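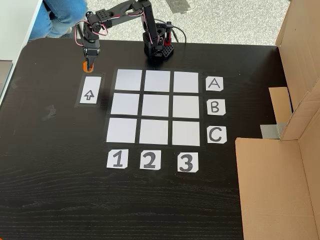 Tadard 3 review: grid planner for small arms

Reviewed by Cillian Cronin

I've been running Tadard 3 for five weeks on a desktop arm that plays noughts and crosses. You give it the corners of the board, it works out the nine cell centres, and you call moves by label, so "B2" is the middle square.

Calibration took 20 minutes the first time and is quicker now. The planner lifts straight up before it travels, a sensible default for a light gripper. Colour thresholds are saved per profile, so I keep one for daylight and one for evening.

The weak spot is perception at the edges of the board. Row C gets misread if the camera sits too low, and the log only says "cell unknown". Error messages in general need work. The docs skip over servo limits too, and I had to ask on the Risturbridge forum.

Worth the licence if your job fits a grid. For free-form picking, look elsewhere.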